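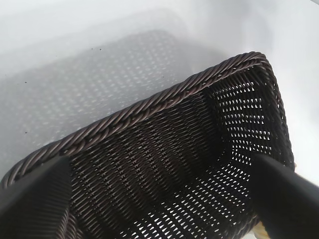 *Dark brown woven basket with braided rim, interior and corner.*

## Helten Woven Table Basket

The Helten basket is supplied by Jekside for dining rooms, cafeterias and shared kitchens. It is rectangular, with rounded corners and a thick braided rim in the same dark brown as the body. The floor is an open weave, which lets crumbs fall through. Staff should set the basket on a washable surface or a tray and wipe beneath it after each meal.

Baskets are sold in packs of five under order code 291. Liners and serving tongs are ordered separately.

### Use at the table

One basket holds enough sliced bread for some five guests. Bread should be placed in the basket shortly before service, on a clean cloth or paper liner.
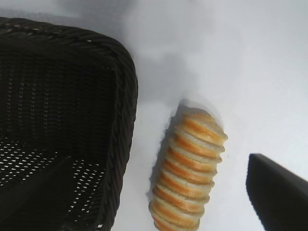
A short baguette may be cut into thin rounds and kept together until it is transferred, so that the slices dry out less quickly. Warm bread should cool for a few minutes before it is covered.

### Care

- Shake out crumbs after each meal.
- Wash by hand in lukewarm water with mild soap. A soft brush may be used along the braid.
- Air dry upside down. Do not stack damp baskets.
- Keep away from ovens, burners and heat lamps.

### Ordering and returns

Unused baskets may be returned within two weeks of delivery. Orders for dining rooms are handled by Greer Sutherland; questions about returns should be addressed to Dennis Bellamy at the Jekside supply office. Orders received by noon on Tuesday are shipped the same week.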